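About Geslow

Geslow supplies and repairs furniture for schools, clinics and small offices. The firm was set up in Trarville in February as a joint venture between Surinen and Bjarnason, and holds 1,058 stock items across three stores.

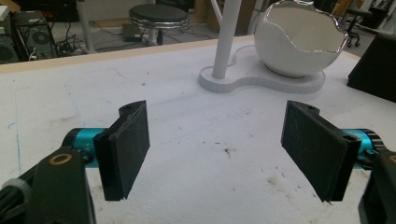
Table tops are sold separately from frames and come in two thicknesses. Most customers order white, and a white top of the kind seen on this worktable suits rooms where work is sorted or checked by eye. Oak and grey finishes are made to order – allow three weeks.

Repairs are priced per item after inspection. Frames are re-welded where the tube is sound and replaced where it is not. Quotes stay valid for two months.

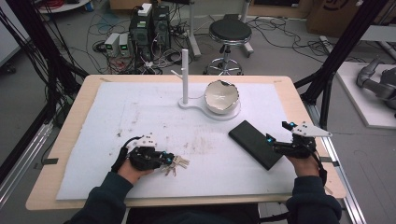 White foam board on a light wooden table.

Orders placed before noon are picked the same day. Delivery within Trarville is included in the price – other areas are charged by weight. The trade counter opens at 8 am.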